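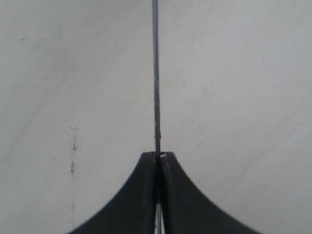 ## Cikinent - grasp and task planning for two-arm benches

Hi, I'm Afia Odoi, and I look after Cikinent at Cluvutico. It's the bit of software that sits between "skewer the fruit" and the commands your arms get sent. You give it a task file, it works out which arm holds and which arm fetches, and it keeps the two of them out of each other's way (the part I'm proudest of!).

We test it on food jobs because they're such a pain. A skewer is thin, it can twist in the fingers, and a tip that's a few millimetres off means you've poked the tray instead. So the planner treats whatever the gripper holds as part of the arm, tip included, and checks the lot for collisions before anything moves.
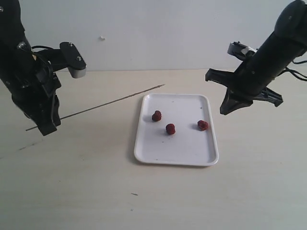

The holding arm gets planned first and then stays put, and the fetching arm has to fit around it. You can swap that round in the task file if your bench is laid out differently - it's one line, `hold_first: false`, and most people never touch it.

### What you get

- The planner, with a preview window so you can scrub through a move before running it
- Wrist view tracking for small items on a plain tray
- Thin-object mode, for sticks, rods and skewers
- Logging to plain text, so you can read it without our viewer

Wrist view tracking was the big job in this release. Fruit is lumpy and shiny and likes to sit right next to more fruit, and the old version would happily merge two neighbours into one big blob. The new one splits them on shape as well as colour. I tuned it on 458 hand-marked views, which took me most of January and a lot of tea.
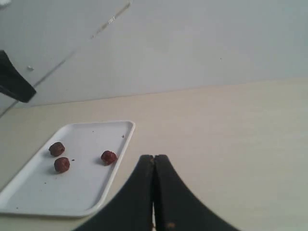 *Wrist view with the fingers closed, three pieces on the tray.*

### Before you order

Part number is 1007. The planner wants 800 MB of disk space, and the default planning step is 80 ms, which you can change in the settings. It talks to Grabner controllers straight away; for Grakden ones you'll need the adaptor, and that's a separate download (still free).

Please do the wrist calibration again after changing fingers. I skipped it once and spent a whole afternoon blaming my own code.

Page updated 26 January 2023. Questions come to me through the Cluvutico contact form.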